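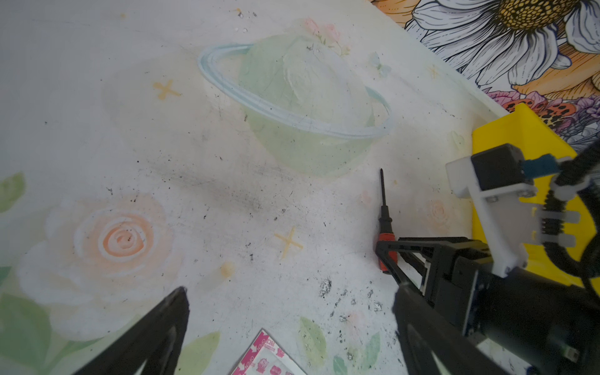
柄入り天板とプラスチック収納の手入れ

2018年6月23日(土)更新 シェア 42

絵柄の入った白い天板は、汚れの種類を見分けてから道具を選ぶ。最初から研磨剤を使うと、汚れより先に印刷が薄くなる。印刷層の上に透明の保護層があるものと、印刷が表面に露出しているものがあり、外見での区別は難しい。裏面や脚の付け根など目立たない箇所を湿らせた白い綿布で軽くこすり、布に色が移れば露出印刷とみなす。この場合、以下の工程のうち溶剤とスポンジ研磨は行わない。

1. 乾いた汚れを先に除く

砂粒や食品の粉は、水拭きの前に柔らかい刷毛で集める。濡れた布で引きずると細い擦り傷になり、その溝に皮脂が入って灰色の筋として残る。刷毛は毛足30ミリ以上のものが扱いやすい。筆者は塗装用の山羊毛を洗って転用している。掃除機を使う場合はブラシ付きのノズルに替え、天板に直接当てない。

2. 水拭きと中性洗剤

台所用中性洗剤を水1リットルに対し小さじ半分。濃くしても落ち方はほとんど変わらず、すすぎの回数が増える。布は固く絞り、木口の継ぎ目に水を溜めない。拭く方向は一方向とし、端まで行ったら布を折り返して新しい面を出す。円を描くように拭くと、汚れが元の位置に戻る。

洗剤分が残ると数日で埃を呼ぶ。水だけの布で二度拭き、最後に乾いた布で仕上げる。 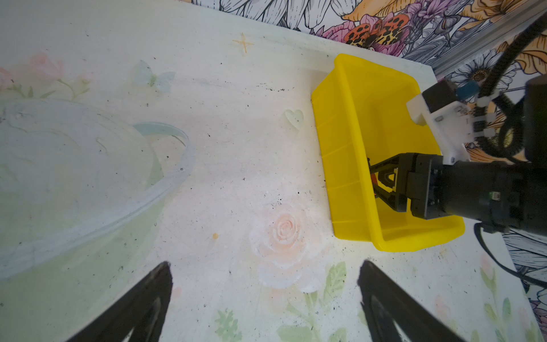
水拭きで動かない点状の汚れは、糊状の食品か樹脂の付着であることが多い。42度の湯に浸して絞った布をかぶせ、3分置く。端が浮いてきたら、プラスチックのヘラを寝かせて押す。金属のヘラ、カミソリ刃は不可。浮かない場合は同じ操作を繰り返し、それでも残るものは次の項に進む。

3. 黒い擦れ跡

靴底やゴム脚の擦れ跡は、消しゴムで取れる場合がある。製図用の硬いものを避け、白い塩化ビニル系の柔らかいものを使う。消しかすはその都度払う。印刷のない余白で試し、艶が変わらないことを確認してから柄の近くへ移る。

メラミンスポンジは研磨材である。保護層のある天板でも、同じ箇所を20往復すると艶の差が斜めの光で見えるようになる。やむを得ず使うときは水を十分に含ませ、圧をかけない。

油性ペンには消毒用エタノールを綿棒に少量。綿棒は一拭きごとに交換する。ニスやラッカーで仕上げた天板は白化することがあるので、エタノールは使わない。火気のそばでも使わない。

4. ポリプロピレン容器の洗い方

箱型の収納容器は、底より縁の折り返しの裏に汚れが溜まる。古い歯ブラシの毛を半分の長さに切り詰めると腰が出て、折り返しの奥まで届く。油汚れは中性洗剤を原液のまま塗り、20分置いてからぬるま湯で流す。熱湯を注ぐと薄肉の容器は変形し、蓋が合わなくなる。

臭いが残る容器には重曹水を使う。水1リットルに重曹大さじ4、満水で一晩。ポリプロピレンの黄ばみは表面の汚れと材料の劣化の二通りがあり、劣化による変色は洗っても戻らない。縁を指で押して白い筋が出るようなら交換時期と判断する。

乾燥は伏せ置きにせず、片側の縁を割り箸1本分だけ浮かせて空気を通す。重ねるのは完全に乾いてから。濡れたまま重ねると密着して抜けなくなる。抜けなくなった場合は内側の容器に冷水を入れ、外側を湯につけて2分待つ。

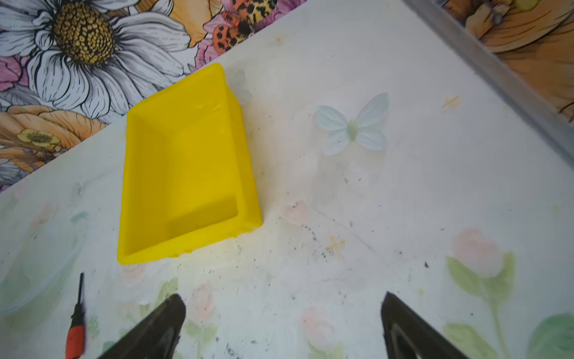 5. 道具の選定

布:Kelenの綿ネル、端がかがってあるもの。マイクロファイバーは露出印刷には使わない。

ヘラ:Moldaleの樹脂ヘラ、幅の狭いほう。角が立っていたら900番の耐水ペーパーで丸める。新品は角にバリがあり、そのまま使うと線傷が入る。

保護シート:Wegenerの透明マット、2,890円。厚みがあるぶん端の浮きが少ない。塩ビ系のマットは可塑剤が印刷に移ることがある。敷きっぱなしにせず月に一度はめくり、両面を拭いて乾かす。

水切り台:Skaltbergの折り畳み式。脚のゴムが硬化したら白い天板に跡をつけるので早めに替える。筆者のものは3月に替えた。

6. 小物を置いたままにしない

置物や樹脂の飾りは、底面のゴム足やシールの糊が天板に移行する。特に夏場、日の当たる窓際では早い。底に薄いフェルトを貼るか、置き場所を週ごとにずらす。 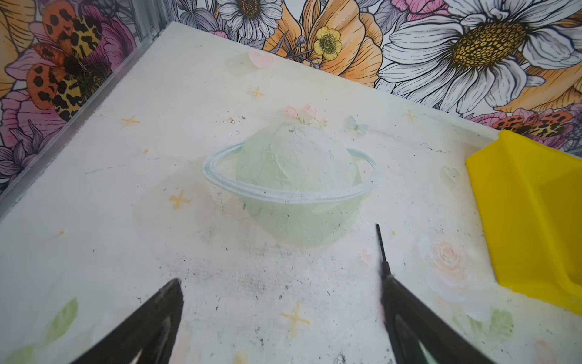
既に糊が移っている場合は、食用油を綿棒で塗って10分置き、ヘラで寄せてから中性洗剤で油分を落とす。市販のシールはがし液は溶剤の種類が製品ごとに異なる。使用前に成分欄を確認し、柄のない隅で一晩様子を見る。

凹凸の多い樹脂の飾りは、柔らかい筆で埃を払ってから、洗剤液を含ませた筆で洗う。接着した部品があるものは浸け置きしない。塗装のあるものはエタノール不可。水滴は紙で吸い取り、こすらない。

7. 頻度

刷毛がけは毎日、水拭きは使用後、洗剤拭きは週に一度。容器の縁の裏は月に一度でよい。保護マットをめくる日に合わせると忘れない。

コメント(4)

・消しゴムで擦れ跡が取れました。ただ余白のほうが少し艶が出てしまい、光の向きによっては分かります。圧が強すぎたようです。

・重なって抜けない容器、冷水と湯の方法で外れました。2分では動かず、5分かかりました。肉厚のものは長めに見たほうがいいと思います。

・露出印刷かどうかの確認は乾いた布でもできますか。
 →できません。乾いた布では色が移らないことがあります。必ず湿らせてください。(筆者)

・透明マット、うちは端が反ってきました。巻き癖の逆向きに一晩巻いてから敷き直して平らになっています。

役に立った 20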